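Treson leggings, size down or not?

eyammine
June 17, 2023
Got the Tendton 7/8 tights in my usual six and they slide down when I run. The old ones never did. Is everyone sizing down now?

kitmarlow
I stayed true to size. The four cut in at the waist – hated it.

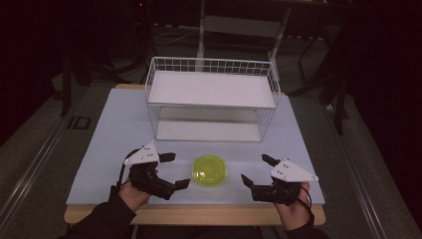
pagesix
Did they change the fabric on the new ones?

eyammine
The tag says 80 percent nylon, and my old pair says 92.

kitmarlow
Still not a sizing problem. Pull the drawcord tighter.

pagesix
Disagree, I went down one and kept them.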